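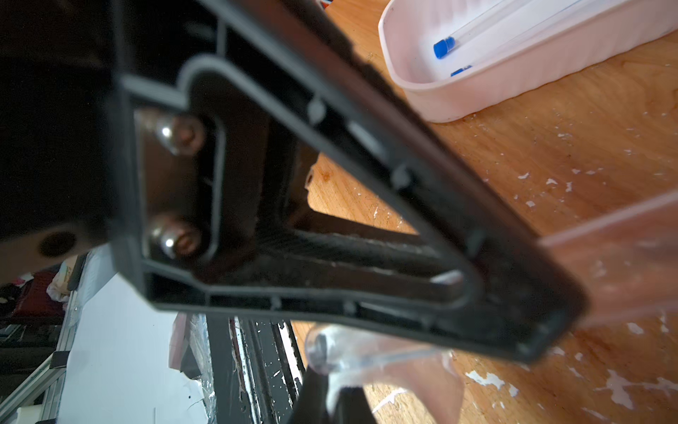 Ishbel Nisbet wrote in after the last newsletter to say that her daughter had talked about nothing but test tubes since June, and could we please explain to the grown-ups what the Erkbridge robotics club is up to on a Saturday morning. Fair enough, Ishbel! I've been promising a proper write-up for ages, so I'm having a go now with a mug of tea and the club notebook, which is mostly doodles.

The project is called Baxter (I was outvoted) and the idea is easy to say and horribly hard to do. We want two arms to tidy up capped test tubes between a table and a tray, sharing the job without getting in each other's way. The students chose tubes themselves. I had wooden blocks in mind, but they'd all done blocks at school and fancied something that rolls.

And oh, do they roll. Most of our sessions this term have gone on the approach, meaning how low the gripper comes in and at what angle. Come in too flat and you nudge the tube along the table. Come in too steep and the fingers close on nothing much. Clear plastic is a pain as well, so the younger ones worked out that it's better to look for the blue cap and guess the rest of the tube from there. I was dead pleased with that one, I'd have spent a fortnight on it.

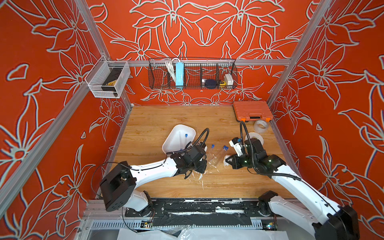 Both arms at the table, tubes and tray between lessons in patience.

The older group have been keeping a log of every attempt, and they've now got nearly 300 in the book. They've set themselves a target of 200 clean pick-ups before we enter anything, and at the last count they had 65, so there's a way to go. Dropping a tube doesn't count, nor does picking up the tray by accident (you know who you are).

What we'll be working on next is the handover, one arm passing a tube to the other in mid-air. Two groups have two quite different plans for it and neither will budge, so we're going to try both and let the log settle it. After that comes the open morning at Maston, where teams from all over bring whatever they've built and everybody gets very competitive about extension leads.

If you'd like to join, the next evening meeting is Wednesday, September 23, 2020, and it's online. You don't need to have done any coding. Bring a notebook, and if you've got a spare set of small hex keys you don't mind lending, bring those along on the Saturday, ours have wandered off again.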